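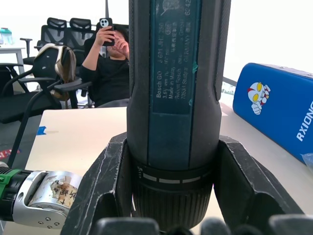 Bosch GO, label side. Type number 3 601 JH2 180, 3.6V.

31 March 2022
Bench log, Aasen room. Subject: hand tool register and table layout for the Holoda covers.

The tool register has been out of step with the bench since February. Several entries give a nickname where the type number should be ("small driver," "the green one"), so a spare cannot be ordered from the list alone. Started today with the cordless drivers. Rule from now on: copy the number from the label on the tool, in the same grouping as printed, spaces included. The old entry for the Bosch had the number run together with one digit missing, and a search in Tradus returned nothing. Corrected. The entry now reads Bosch GO / 3 601 JH2 180 / 3.6V / Made in Malaysia. The label also has a 6242 near the top right. I do not know what it refers to. Entered under remarks, not under serial number.

The label should stay uncovered. If an inventory sticker is needed, put it on the storage slot. The paper label on the silver section of the other tool, the green and black one, is torn and partly peeled, and the brown staining does not help. The handwriting needs to be copied into the register by someone who reads Chinese before any more of the paper comes away. After that, remove it and clean off the adhesive. No solvent on the plastic parts. 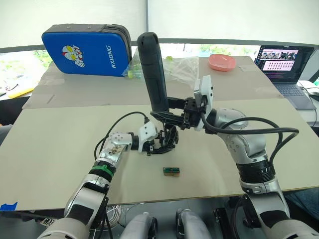 Table surface. The pale boards stay. I looked at replacing the front one with a rubber mat and decided against it: small screws are easy to see on beige, and a board can be lifted out and tipped over a tray at the end of a session. The blue tape at the left edge is the reference for board position. If the tape gets replaced, mark the old line in pencil first. Last time it moved by the width of the tape and the part positions in the work sheet had to be written again.

Keep the front board clear except for the part being worked on. Boxes, bags and chargers go to the back. Anything with a cable goes to the side.
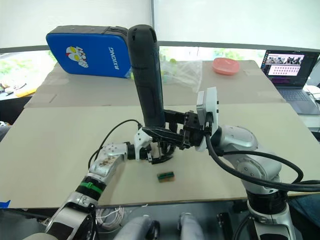
Driver storage is still unresolved. Upright is preferred, with the rounded end up, so that the tool can be picked up without turning it over in the hand. The Carkunico rack holds tools upright but the holes are 28 mm, and I have not yet measured the lower collar on the Bosch with calipers. To do before ordering. A foam block cut to size would do the same job and could be replaced when it wears. Against foam: it collects swarf and short wire ends, and these then get onto the ribbed part of the tool.

Bits are a separate matter. Two have rounded tips and went in the scrap tin. Remaining ones sorted by size, no mixed cups.

Screws for the Holoda covers: nearly 400 in the drawer. Enough for the present batch. Do not top up from the unmarked jar, the lengths in it are mixed.
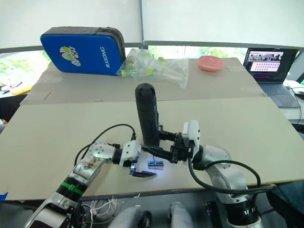 Small parts need one fixed place, and the present arrangement mostly provides it. The back of the table is the correct zone for anything not in use, and the blue RXIONG case can remain there against the back. The clear bag to the right of it, with the yellow and green tops showing, should get a label: contents, date opened, order number. The pink dish further right is shallow enough to pick from with fingertips, so I am assigning it to loose screws during disassembly. It is also on the same side as the laptop, and screws should not be carried over the keyboard. Reach in from the front.

Open items
Calipers on the Bosch collar, then decide rack or foam.
Transcribe the handwritten label on the green and black tool.
Label the clear bag.
Print the revised register, 2 copies, one for the door and one for the drawer.
Check whether the Tradus search ignores spaces in type numbers. If it does not, add a second field without them.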